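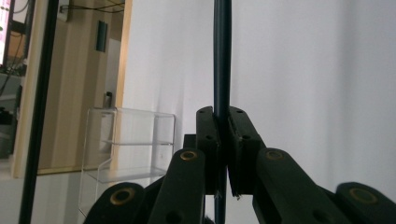

What to do when you find a hedgehog in the garden (and what not to bother with)
January 2023

Every winter the same advice does the rounds, and a good half of it seems to come from people who have never had to pick up a hedgehog. Put out bread and milk. Bring it indoors and warm it by the fire. Buy the heated house from the catalogue. I've kept a feeding corner at the back of my garden in Bredau for 17 years and I would not do any of those.

First, decide whether the animal needs you at all

A hedgehog out after dark, walking with some purpose, is a hedgehog going about its business. Leave it alone. One lying flat on the lawn at midday is a different matter, and so is one that wobbles, has flies on it or doesn't curl when you touch it. Exceptions exist: in July a mother will sometimes come out in daylight to fetch bedding or have a quick drink, and she will be moving fast. Watch from a window before you go charging out with a towel.

Picking it up

Wear thick gardening gloves or use a folded towel. Scoop from both sides, under the belly, and lift low over the ground. You'll see long tongs and grabbers sold for the job. I've never met a hedgehog that was better off for being grabbed with one.

The box

Any cardboard box with high sides will do. Hedgehogs climb better than you think. Line it with newspaper, add an old towel it can hide under, and make some air holes.

If the animal feels cold, fill a bottle with hot tap water, wrap it in a cloth and lay it along one side. Leave enough room for the hedgehog to move away. Check the bottle now and then, because once it cools it will draw heat out of the animal and do more harm than having no bottle at all.

Put the box somewhere quiet, away from dogs and children. Then stop looking in it every five minutes.

Food and water

A shallow dish of water, always. Don't offer food to one that is cold or can't stand. For the others, plain meaty cat or dog food is fine. No milk, no bread, no mealworms. The packets with a cheerful hedgehog on the front cost more, and I can't say mine have ever noticed the difference.

Ring someone

Do it straight away, before you start reading forums. The rescue at Wendt takes calls in the evening, and most vets will at least give advice. Have the weight ready if you can. Kitchen scales are good enough — put the animal in a bowl and take off the weight of the bowl.

About those hedgehog houses

I bought the Wollotent shelter when it was being praised everywhere. It stood by my hedge for 7 months and housed slugs. A neighbour over in Otier paid 50 more for the bigger model and got a toad. Meanwhile the pile of leaves and old branches behind my shed, which cost me nothing, has been slept in most winters. Perhaps other people have had better luck, but I'd want to see more than the reviews on the maker's own page.

If you do buy one, face the entrance away from the wind, fill it loosely with dry leaves and don't lift the lid before spring.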